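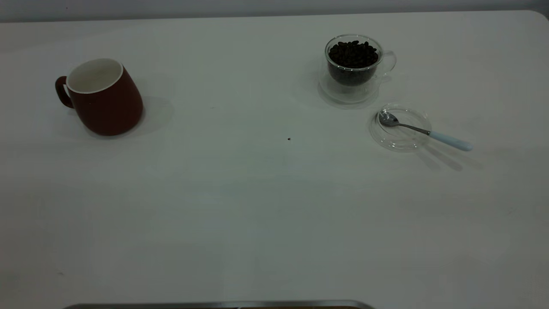 Siiri Zariņš wrote:
> I would drop the random starts. With 9 layouts and fixed start
> poses the Fondach policy trained fine last August. Why are we
> collecting a set this large for one cup and one spoon?

Because the Fondach set was all opaque parts. Its policy never had to find a clear edge on a white surface. In the coffee set the cup and the saucers are glass, and the depth channel returns holes where they stand. I don't expect nine layouts to cover that.

Current state of the set, as of 25 March 2026: 3107 episodes on the Malabanan share, before filtering. Jhair Pacheco is running the filter now. It rejects an episode if the gripper state and the joint log disagree by more than two ticks.

Some points on the spoon grasps:

- Take the handle by its end, one finger above and one below.
- Pause before lifting. The labeler needs a still stretch to mark contact - a rolling start gets tagged as approach.
- Do not clean the table between episodes. Stray beans stay in.
- A failed grasp is kept if the operator retries within the same episode. Label it "retry", not "fail". 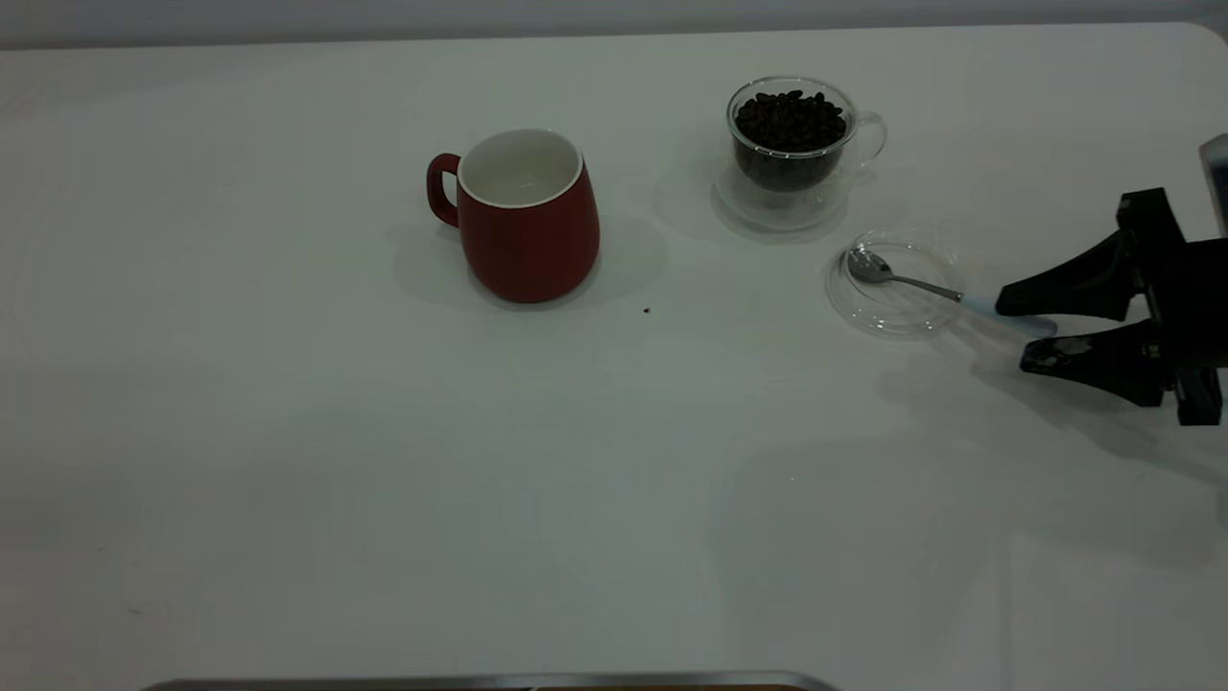
Spoon grasp at the handle end, second saucer without a cup.

On start poses, I can meet you halfway. Mercedes Ticona has a split script in Flatum that holds out whole layouts instead of single episodes. If fixed starts score the same on the held-out layouts, I will drop the random ones and we save the operator hours.

Please send me the Fondach config, including the crop settings. The copy on Vekell is missing them.

Kevin Cuervo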